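Filed under: Living Room > Sofas > Setup & Care
94 shares | 25 comments

Section 4. Dressing the Pimico sofa

Your sofa arrives with its loose cushions in a separate bag. Yes, there is an order. No, the sofa will not report you.

1. Empty the bag onto a clean floor and leave the cushions alone until Monday if they look flat. They traveled a long way in tight company.

2. Seat the big patterned backrest cushion first, zipper down. If the zipper faces the room, turn it over. We will wait.

3. Stand a plain square cushion upright at one end, one corner up.

4. Prop the flower cushion next to it. Keep the tag at the bottom. Lorna Halliday in our Gimley showroom tilts hers a little and calls it styling.

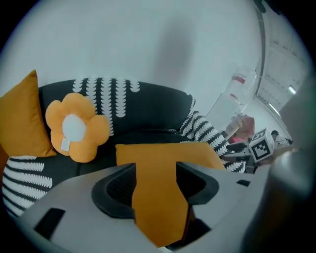 5. Place the mustard rectangle last, toward the front of the seat. Plump it by the short ends. Karate chops are for hotels.

CAUTION: Do not pull a cushion up by its tag. Replacement tags are part 443, and ordering one is exactly as exciting as it sounds.

NOTE: Black fabric shows lint. Brush weekly, or own a black cat. For washing, see page 22.

3 comments on this section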